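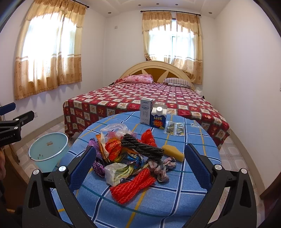
A coil of rope, a net bag and a sponge on a checked cloth.

We use cookies to improve your reading experience. Accept | Manage settings

Songs for People Who Should Be Asleep

The first time I heard Dilek Şimşekoğlu sing, there were 30 children in the hall at Feltstead and most of them were wearing pajamas. She asked them to lie down on the floor. Then she sang for ten minutes about a snail who misses the last train, and almost no one moved, including the parents.

Şimşekoğlu has made music for children for many years, but she did not plan it. She studied the cello in Bostau, played in a wedding band at weekends, and wrote long, sad songs which she now calls "my furniture songs, because they were heavy and they stayed in one place." When her sister had twins, she started to sing to them over the telephone. The sister recorded the calls. A small label, Aydoğan, heard the recordings and asked if there were more.

There were 85. Some had only one verse, and a few had no words at all. From these she chose the songs for her first album, The Night Bakery, which was made in a kitchen in Breneck with the refrigerator turned off between takes.

"We forgot to turn it on again," she told me. "We lost a very good cheese."

Her concerts are quiet, and this surprises families who expect clapping and jumping. She plays the cello with her fingers as often as with the bow. Behind her there is a sheet, and on the sheet her drawings move slowly from left to right, pulled by hand on a long roll of paper. The roll for the new show is 70 feet long. She painted it during one winter, mostly in the evenings, and she still changes parts of it when a child complains. A boy in Feltstead told her that the moon was on the wrong side of the bridge. She looked at it again at home and painted a second moon.

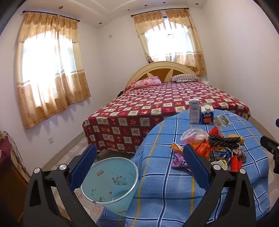 The new show is called The Snail's Timetable, and it begins its tour in October. It follows the same snail through one night, from the station to the sea, with nine songs and a long part in the middle where only the cello speaks. I saw a rehearsal and I think this middle part is the best thing she has written. It is also a risk — four minutes is a long time when you are five years old. Şimşekoğlu knows this. She tried a shorter version and did not like how it ended, so she put the missing minute back.

She is less certain about the size of the halls. The theater in Bostau has 194 seats, and she has asked for the first rows to be taken out so that children can sit near the paper roll. The theater has agreed for the afternoon show but not yet for the evening.

I asked if she will ever return to the furniture songs. She laughed and played me the beginning of one, very slowly, on two strings. It was the melody of the snail.

The Snail's Timetable opens at the theater in Bostau in October and continues to Feltstead and Breneck. Children under two enter free, on a parent's lap.

47 shares | 6 comments

Contact us | Back to top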